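Week 3: pricing and the corner shop
Last updated 22/02/2021

Right, last time we got as far as fixed and variable costs, and I promised we'd do something with them. So this week it's margins, and I'm sticking with my favourite guinea pig, the little shop at Lustham station (I used to work Saturdays there, so you'll have to put up with the stories).

Say the shop buys a drink for 79p and sells it for 98p. The difference is 19p, and that's your gross margin per unit. Please don't call it profit! The rent, the wages and the electricity all still have to come out of it. If the shop sells 500 of them in January, that's £95 towards the bills, and you can see why the owner of a small shop gets twitchy about a rent rise.

As a percentage, divide by the selling price: 19 over 98, so a bit over 19%. Half of you divided by 79 in the quiz. That gives you the mark-up, a perfectly good number with a different name, and I'll be asking for both.

Now, where things sit in the shop matters too. Drinks and snacks are mostly impulse buys, and I think of shelf space as something with a rent of its own.

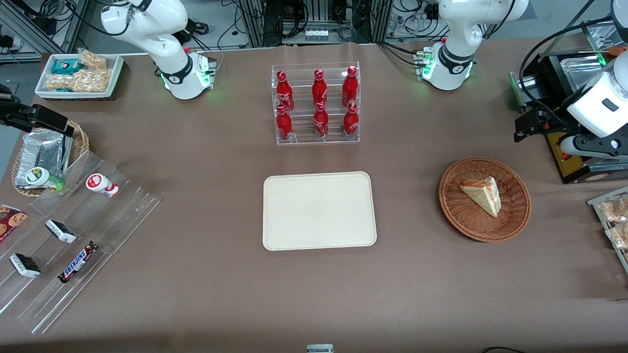 So when you do the Solten exercise, work out margin per shelf as well as margin per item. A cheap snack that sells all day can beat a posh one that sits there till Easter (we had a very posh fudge, I ate most of it).

For next week, read the Rungrueang case, pages 3 to 19, and have a go at the Liltico price list. Bring a calculator, phones are fine.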